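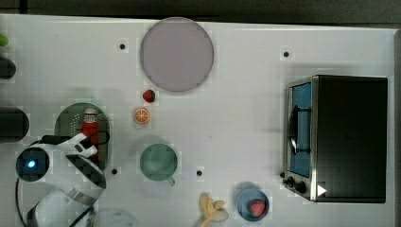 The Table Comes First: Oanh Dương on setting up a kitchen you can fit under your arms

Filed under: Home & Table > Small Spaces > Conversations

This site uses cookies to remember your preferences. Accept all / Manage settings

Oanh Dương has opinions about dish drainers. She had them before I sat down, and she had more by the time my coffee was cold.

"People buy one that's too long," she said. "Then they put it against the wall, the wall gets splashed, and they blame the wall."

Dương has spent most of her working life arranging kitchens for other people to practice in. Her workshop in Lokthorpe runs short courses for anyone who has to make do with one surface: students, people in studio apartments, a retired couple who sold a house with two ovens and now own a hot plate. The practice tables are white and the props are a mix of the real and the ridiculous. On the day I visited, a green oval drainer stood at the left with a red bottle upright in it, and the fruit by the big plate included an orange slice that no one was ever going to eat.

"Toy fruit is wonderful," she said. "Real strawberries get moved because somebody's hungry. With a toy one you find out where people think a strawberry should go."

Where do they think it should go?

"On the plate. Always on the plate. I put a plate down and grown adults start filing things onto it."

I asked about the bottle, which looked to me like ketchup and did not look like something you wash up. She gave me the patient face she must give beginners.

"A drainer is a box with holes. It's at the edge, it has walls, it holds tall things up. You'd pay 50 dollars for an organizer that does the same job and comes in beige."

Her main rule is that the biggest thing goes down first and everything else negotiates. In her class that is usually a plate. She favors a large one in a quiet color, and the lavender-gray one with the slightly darker rim is a favorite. She bought it at the Tuncer closeout in Juncombe, one of a set of 20, and is down to a number she won't discuss.

The toaster oven is the second argument. Dương wants it to one side and left there. Her business partner, Hacer Öztürkmen, joined us at this point, mostly to disagree.

"Oanh would bolt it down," Öztürkmen said. "I move mine every day. I like the exercise."

"She moves it to look for the crumbs."

"And I find them."

The two met at a housewares warehouse in Jalau, where Öztürkmen wrote the catalog and Dương complained about it. The catalog had 301 pages and, according to Dương, one useful sentence. Öztürkmen says the sentence was hers. They opened the workshop in April with borrowed chairs and no sign, and for the first few weeks people kept coming in to ask if it was still a shoe store.

They do agree on mugs. A mug, both told me separately, belongs near the person and away from the back of the table. There was a teal one toward the front that afternoon, and neither of them so much as glanced at it.

"If you have to reach over a plate for your coffee, you'll wear one or the other," Öztürkmen said.

What Dương likes best is the bare part. She ran her hand across the white surface the way some people pat a dog. A beginner sees open table and reaches for a fruit bowl. She makes them leave it alone for a full session, and by her account it's the hardest thing on the course.

"One man was 73 and had run a restaurant," she said. "He lasted until lunch. Then he put a pepper mill in the middle and said it had been there when he came in."

Had it?

"I don't own a pepper mill."

The next course is full. There is a waiting list, kept by Öztürkmen on the back of an envelope, and she would like it known that she can read it perfectly well.

3 comments

drainboard_dan
I feel seen re: the wall. Mine's been repainted twice.

Mel in 4C
Does she take the props home or do they live there? Asking because my kids would have that orange slice in the couch by dinner.

pattycakes
Team Hacer. Move the toaster oven. You don't want to know what I found under ours.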